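How a Cleaning Cloth Picks Up Water

Many cleaning cloths are made of microfibre. A microfibre is a plastic thread much thinner than a human hair.

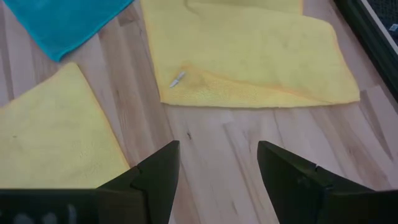 During manufacturing, each thread can be split into smaller strands. The gaps between strands are narrow. Water is pulled into narrow gaps by a force called capillary action, and dust catches on the strands' edges.

Fabric softener coats the fibres and fills the gaps. Wash the cloths without it.

Text: Janelle Galang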